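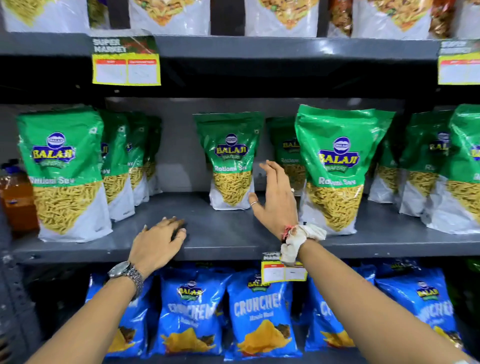
The snack drawer and other lies

I gave up snacks in November, which lasted until the train home. Rukley station has one vending machine and it takes cards now, so there went my last line of defence.

The plan was sensible enough. A bowl of nuts at four o'clock, an apple for emergencies, and the drawer under the kettle to hold tea towels like a normal person's drawer. I even moved the tea towels in. By the end of the week they were sharing with a bag of sev and half a packet of ginger biscuits, and they have since been moved out again.

My sister, who lives over in Pistholm and runs up hills for pleasure, says I should write down everything I eat. I did this for 17 days. What I learned is that I have terrible handwriting after nine at night and that I can spell "handful" four ways.

So the new rule is that crunchy things are allowed if I walk to the shop in Meston to get them. It's 30 minutes each way, uphill coming back, and the bag is usually open by the postbox. I've bought better shoes. The man in the shoe shop asked what sort of distances I was doing and I said – with a straight face – that it depended on stock.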